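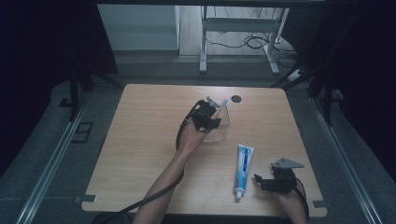
Re: Draft 2 of the handheld collection rules — comments wanted

List: practice-wg at Clirdale
Date: September 6, 2024

Comments on draft 2 from the Stusard bench. I've quoted only the parts I'm replying to. The rest of the draft is fine by us and can go through as it stands.

> Section 3, objects. Each session should use household items of
> ordinary size. Packaging should be as sold. Labels in any language
> are acceptable. Operators should avoid reflective objects where
> practical.

I'd drop the last sentence, or at least change it. Clear plastic boxes and glossy tubes are exactly what people keep in a bathroom cabinet, and a rule that steers operators away from them will leave us with a lot of cardboard. If the concern is glare, put the rule on the lighting. We suggest: "Where a clear or glossy object is used, check both gripper views before the first take and move the lamp if highlights hide the edge of the object."

Also, "as sold" needs a line on tubes. A full toothpaste tube and one that has been squeezed forty times behave differently in the jaws. Our practice is to retire a tube when the body no longer springs back, and to write the swap in the session log. I don't mind what the rule is so long as there is one.

> Section 4, operators and cables. The operator wears one gripper
> on each hand. Cables should be kept clear of the work area.

"Kept clear" is too loose. Skollasau read it as taping the cable to the sleeve, and Widmer read it as hanging it from overhead. Both are clear of the work area and they give quite different wrist motion. We run ours down along the arm and off the near edge of the table, with enough slack that the operator can reach the back of the board without feeling a tug. Please say which routings are allowed and require the choice to be recorded.

I would add a sentence on the floor as well. Anything coiled or plugged in near the table should sit behind the back legs, where the operator has no reason to step. The draft covers the tabletop in detail and doesn't mention the floor at all.

> Section 5, work surface. The board must be fixed. The surface
> should be plain.

Agreed on fixed. Clips at the two front corners are enough for light objects if the board is also seated on the frame. "Plain" is harder. Does wood grain count? We would say yes, and would like it written down, as someone asked us the same thing in January and got two answers from this list. A cable hole in the board should be allowed too, provided objects are not started on top of it.

> Section 6, gripper condition. Pads should be inspected regularly
> and replaced when worn.

This is the section I care about most. "Regularly" and "worn" both need a definition or every site will make its own. Pads tend to go at the top rim first, where the layers start to lift and fray and the edge turns ragged. The flat face can still look sound at that stage, so a quick look at the face alone will pass a pad that ought to be flagged. 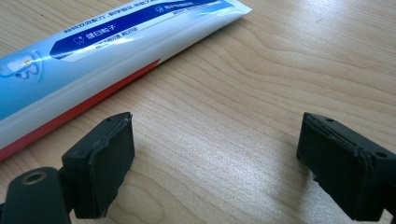
What we'd like to see is a two-level scale. Level one is a ragged rim with the face intact: keep using the pad, record it, look again at the next break. Level two is any lifting that reaches the gripping face: stop and replace both pads on that gripper, never one alone. Mixed pads pull the object to one side as the jaws close, and it is a nuisance to find later in the data.

For the interval, we propose an inspection every 20 takes and at the start of each session, with the small screws on top of the fingers checked by hand at the same time. No thread compound near the pads, please.

> Section 7, idle time. Recording should be paused when nothing is
> being grasped.

Please take this one out. Approach and release are part of the task, and open jaws with the object off to one side is a perfectly good moment to have on record. If storage is the worry, set a limit: pause when both grippers have been still for 8 seconds. That keeps the approach and loses the coffee breaks.

One question for the editors. The draft refers to form 3102 for the session log, but the copy on the list page has no field for pad condition or for cable routing. Is there a newer one? If not, I can send ours, which has both, and you can strip out whatever doesn't apply to the other sites.

We have no view on section 8. Our bench doesn't do two-operator work.

Stusard bench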